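About Garnside Steps

We started in the back room of the Kettle in Bindton, with 4 pairs of clogs between us and a squeezebox that wheezed on the low notes. Kieran Marsden had learnt his steps from his grandmother in Stoscombe, and he was (and still is!) happy to teach anybody who turned up and didn't mind sore shins.

These days we're a proper dance school, with classes for children after tea and grown-ups from half past seven, and we still dance out every May on the green at Stoscombe, whatever the weather is doing. Last year 200 people came to watch and a good many of them joined in for the final reel, which was lovely, if a bit of a squash.

You don't need any experience, and you don't need your own clogs for the first term, as we keep a cupboard of them in most sizes. Your first 2 classes are free, so do come along, have a go and stay for a cuppa afterwards. 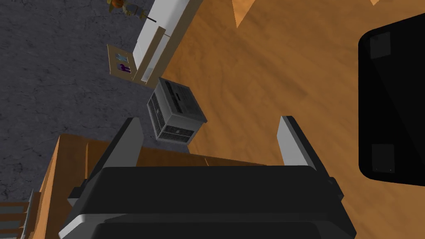
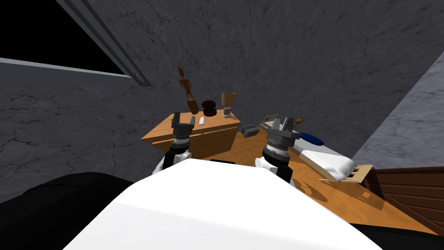

Reading time: 1 minute

To book a place or ask us to dance at your fête or wedding, ring Kieran on Bindton 374, and let it ring a while if we're mid-hornpipe.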